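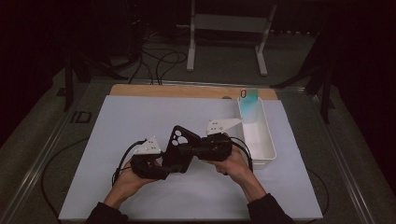
Photograph: Haziq Harahap

Section 3: Standing, levelling and looking after your Prandside work table

By this point you should have the frame bolted together on its side, with all four legs on and the cross rail fitted between the back pair. If you haven't got that far, please go back to the previous section and finish it first, even if you are itching to see the thing upright (we do understand). A table stood up with half its bolts missing will twist on the way, and once a leg plate has bent there isn't a great deal we can do for you over the telephone.

Set aside an unhurried hour for what follows, and have a second person with you for the lifting. You will need the hex key from the parts bag, a spirit level, a pencil, a soft cloth and a couple of old blankets or flattened boxes. A torch is handy if the table is going into a corner.

Choosing the spot

Most people already know where the table is going, and most people are very nearly right. Do have a look at the floor before you commit, though. Floorboards usually slope a little towards the middle of an old room, and a garage floor will often fall away towards the door so that rainwater runs out. The adjustable feet can cope with a modest slope. They can't cope with one foot on a rug and three on bare boards, so have the rug wholly under the table or wholly out of the way.

Keep the back edge a hand's width clear of any radiator. The top is faced board, and the lipping along the edge is glued on. Steady warmth from one side, month after month, will dry it out and you'll find it lifting at the corners one January when the heating has been on all day. A sunny window does less harm than people fear, although anything left sitting in the same place for a whole summer may leave its outline behind.

Standing the table up

1. Lay the blankets on the floor on the side the legs will swing down to.

2. Check each leg bolt with the hex key. They should be snug but not fully tight at this stage.

3. With one person at each end, take hold of the frame under the long rail. Don't lift by the top or by the lipping.

4. Agree who is going to say "up", and then lift together in one steady movement until the table is standing on its feet.

5. Walk it to its place. Lift it the whole way. Dragging is the commonest cause of broken feet, and the foot always seems to be the one furthest from whoever is pulling.

6. Press down gently on each corner in turn and notice which way it rocks. Make a pencil mark on the floor or on a scrap of tape by the foot that lifts.

CAUTION: The large table is heavier than it looks. Keep fingers clear of the underside of the feet when setting it down, and keep children and dogs in another room until it is standing firmly.

Setting the height

The frame leaves our workshop set at 800 mm from floor to working surface, measured with the feet wound fully in. For a person of middling height who mostly works sitting on a kitchen chair with a cushion, or standing for short spells, that does very nicely. Rekha Suvarna, who looked after customer queries while this edition was being put together, would like it known that the question she answered most often was whether the height could be changed after the bolts were tight. It can, but you must loosen them again first.

7. Decide whether you will mainly sit or stand. Try it with the things you really use, as a sewing machine or a vice lifts your hands a good deal above the surface.

8. To raise the table, take the weight off one leg at a time (your helper can lift that corner slightly), loosen its two collar bolts and slide the inner leg down to the next hole. Put the pin through before you let go.

9. Do the same for the other legs, working round in order. Never have two pins out together.

10. Check that every pin sits in the same hole on every leg. Count from the bottom, as the upper holes are partly hidden by the collar.

11. Tighten all the collar bolts.

NOTE: If one pin is stiff, don't hit it. Rock the corner a little and it will almost always slide through. Pins that have been hammered are not covered by the guarantee, and the hole is rarely the same afterwards either.

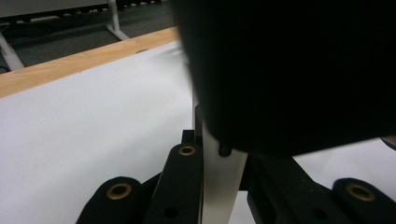
Levelling

Once the height is right you can go on to the feet, and this is the part worth taking your time over. A table that is slightly out of level is perfectly usable for reading the paper, but round things will wander off it, glue will run to one end, and a pastry cook or a watch mender will notice straight away. Put the kettle on before you start, if you like, and leave the cup on the windowsill.

12. Wind all four feet fully in by hand, then bring each one out a single full turn.

13. Lay the spirit level along the front edge. Bring out the foot at the lower end until the bubble sits in the middle.

14. Move the level to the back edge and do the same.

15. Now lay it across the top from front to back, first at one end and then at the other. You will probably find you have upset the front edge slightly. Go back and correct it. Two rounds are usual, and a third isn't a sign that anything is wrong.

16. Press on the corners again. If there is still a rock, find the foot that is carrying no weight — it will spin freely between finger and thumb — and wind it out until it just grips the floor.

17. Hold the foot still and tighten its lock nut upwards against the leg.

18. Go round all the frame bolts once more, this time fully tight.

Old floors settle under a new weight. Please check the level again after a week and then whenever the table has been moved, even if you only pulled it out to rescue a pencil.

Fitting the cable rail and shelf

If your table came with the Jenow cable rail, it clips under the back edge and needs no tools at all. Offer it up with the open side facing you, push the left clip home first, then the right. You should hear each one. Let the leads hang with a bit of slack, so that lamps and chargers can be moved about without pulling. The rail is meant for leads and light adaptors only. Anything with a fan in it belongs on the shelf or the floor.

The shelf, part number 148, goes on the four pegs inside the legs. It fits either way up, but the side with the small raised lip is meant to be uppermost and will stop things sliding off the back. Tables sold with the deeper top take shelf 273 instead, and the two can't be swapped.

CAUTION: Don't sit or stand on the shelf, or use it as a step to reach the ceiling light. We have all been tempted.

Looking after the surface

A pale top shows everything, which is rather the idea, as a dropped pin or a small screw is much easier to find on it. Wipe it down with a cloth wrung out in warm water and a drop of washing-up liquid, then dry it. Keep scouring powder and the rough side of the sponge well away. Pencil comes off with an ordinary rubber. For ballpoint, try a little methylated spirit on a cotton bud, testing it first somewhere out of sight.

Hot pans need a mat. So do soldering irons and glue guns, stand or no stand. If you do much cutting, a mat is a good deal cheaper than a replacement top, and Vasanthi Poojary in our spares department will say the same, though she is very happy to sell you either.

If the lipping lifts at a corner, lay a sheet of baking paper over it and press with a barely warm iron for a few seconds, then hold it down with a block of wood until cool. Should it come away altogether, keep the strip. It is far easier to glue back the original than to match a new piece.

If something isn't right

Table rocks after levelling: check that the lock nuts are tight and that no foot is sitting on a join in the floor covering.

Table sways from side to side: the cross rail bolts have been missed. They are low down and easy to forget.

Creaking when leaned on: loosen the collar bolts on the noisy leg, let it settle, then tighten again.

Top feels bowed: lay a straight edge across it before you do anything else, and write to us with a note of where the gap is. Mogens Þórarinsdóttir reads all such letters, and she will be glad to know which way the table was stored before you built it.

Related sections
Section 2: Building the frame
Section 4: Adding a drawer unit
Zirard clamp-on lamp: fitting notes
Spare feet, pins and lock nuts
Moving house with your table

Prandside Tables, Goicoechea Yard | Contact us | Text by Rajeshwari Pisharody, revised Oct 12, 2021 | © Prandside Tables | Back to top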